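Right, 8th January, garage's already warm, and I've finally got the rover on the table instead of in a shoebox. Thread on the self-driving RC build for the three of you who asked. I'll keep adding to it through the day.

Quick recap if you're new. Back in July I decided I wanted a little car that could drive itself to the back gate and return without flattening the tomatoes. I'd never built anything with suspension. I still sort of haven't.

The whole thing is based on a Motatano kit somebody on the club list was clearing out. No electronics, no body, no instructions past page 4. Perfect for me because I was going to rip out the radio side anyway and put a small computer in its place.

Budget so far: 487 dollars. That includes the battery I bought twice because I ordered the wrong plug the first time. My partner has seen the number and has been very gracious about it.

Darragh Gilmartin talked me into taking the front end right back to bare parts before I bolt any sensors on. His view is that if the steering's sloppy, no amount of clever code will save you, and you'll spend all winter tuning software to fix a loose arm. He's said this to me at the shared workshop at least once a month. Fine, Darragh. I'm doing it!

So this morning it's chassis and arms and a mug of tea and the cricket on low.

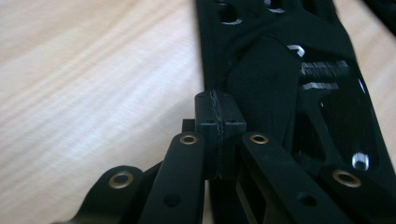

Do you need bushings in the suspension arms, or can the pin run straight in the plastic?
A pin will run in bare plastic for a while, but the hole wears oval and the wheel starts to wander. Brass bushings keep the fit snug for much longer, and they're cheap to replace.

Which matters more on mine than on a normal RC car, I reckon. When you're holding the transmitter you correct a bit of wander without thinking. The rover has to notice it's drifting, decide how much, and steer back, and if there's slop in the linkage it overcorrects and you get this drunken wiggle down the path. Ask me how I know.

Things I've learnt about brass bushings this week: press them in square. Use the vice with a bit of scrap timber either side. Do NOT use a hammer, even a small one, even if you're in a hurry and the shop is shut for the holidays.

Also the arms have to drop under their own weight once they're pinned. If you lift one and it hangs there, it's too tight and you ream it a tiny bit and try again. I find this bit weirdly relaxing.

Next job is the sensor mast. I was going to use a Vudura bracket (lovely thing, stupid price) and then I remembered I'm a member of a workshop with printers in it. First version was too tall and the rover looked like a shopping trolley. Second version's in the slicer now.

Somebody asked what it weighs. Last time I had it all together it was 1475 grams with the battery in, and the mast adds a bit on top of that. I'd like to get it down but I'm not going to start drilling holes in things that are holding other things up.

Wheelbase question from the replies: can't tell you yet, depends which mounting holes I end up using at the back. I'll measure it when the wheels are on and post it.

Code side, for those who care: still just following a line of tape on the garage floor. It manages the straight and the gentle corner and loses its mind at the tight one beside the freezer. I slowed it right down and it got further, so I suspect steering, so here we are with the front end in bits. I'll swallow my pride and tell Darragh if the rebuild fixes it.

Stopping for lunch. If anyone's got a spare set of small circlip pliers they'd lend me for the weekend, I'll swap you for zucchinis. I have so many zucchinis.

Recent from this account
Tape lines, lighting and why my rover hates the afternoon
Wrong plug, right battery: a 470 second rant
The Mavromatis steering servo, one month on
Femenance motor driver: wiring it up without the smoke
What I'd buy first if I started over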